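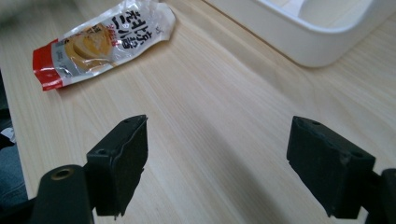
To: Members of the Gripper Handling Practice list
From: Practice Secretariat, Gilska
Subject: Re: Draft 4, pad wear and table layout

The Secretariat thanks the member laboratories for their comments on Draft 4 of the Recommended Practice for Hand-Held Gripper Collection. We received one substantial comment from Jirus. It is quoted in full so that all members may read it alongside our reply.

> Our site has been working to Draft 4 since December. Two clauses
> give us difficulty. Clause 7 says that finger pads are to be
> replaced "when worn." Our operators read this in different ways.
> Some change a pad at the first rough edge, and others carry on
> until a package slips. Clause 9 says that the table is to be
> "clear" before each take. We sort packaged snacks into a divided
> container, so the table is never clear in the ordinary sense. We
> ask that both words be defined or removed.
>
> We would add that our log for the last collection period holds 877
> takes, and that nearly 200 of them were set aside over the second
> point alone.

The Secretariat accepts both points.

On Clause 7, the word "worn" will be replaced by a test. At the start of each shift, the operator closes the fingers on the reference strip and pulls by hand. If the strip slides, both pads are changed as a pair. Scuffs and frayed edges on the outer faces are to be noted in the log but do not in themselves call for a change. Pads are in any case retired after 4000 closures. Schwerdtfeger has asked for a higher limit for its harder pad material, and may send test records in support of that request.

On Clause 9, the intent was always that the path between the item and its destination should be free. The new text will say so. Containers, trays and items waiting to be sorted may stay on the table if they are part of the task and are listed on the task sheet. Old marks on the table surface need not be removed, but spills and loose crumbs must be.

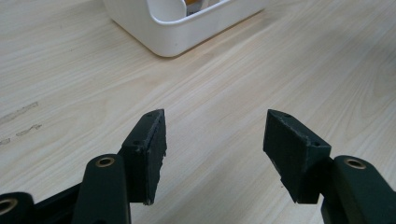 Must the gripper be fully open at the start of a take?

Under the revised Clause 10, it must, and it must stay open until the operator has begun to move toward the item. A take that begins with the fingers partly closed may be kept only if the task sheet calls for it.

Members are also reminded of Clause 12. The operator's free hand stays off the table during a take — this applies equally to practice runs that may later be kept.

The revised wording will be sent to the list as Draft 5. Until then, sites should continue under Draft 4 and mark any take affected by Clauses 7 or 9 with the letter R in the log. Takes so marked should not be deleted.

Practice Secretariat
Gilska

Recent messages on this list
- Parnix: request for a common task sheet
- Storage of spare pads
- Clause 3, cleaning of tables between shifts
- Draft 4, full text

Comments (3)

parnix-lab: We support the change to Clause 9. Could the task sheet show where the container stands, or is a written note enough?

bench_two: The strip test is fine with us. Please state the width of the strip.

reader: Does the R mark go on the take or on the whole session? We have been doing both.

Contact the list office | Copyright Gilska Practice Secretariat | Back to top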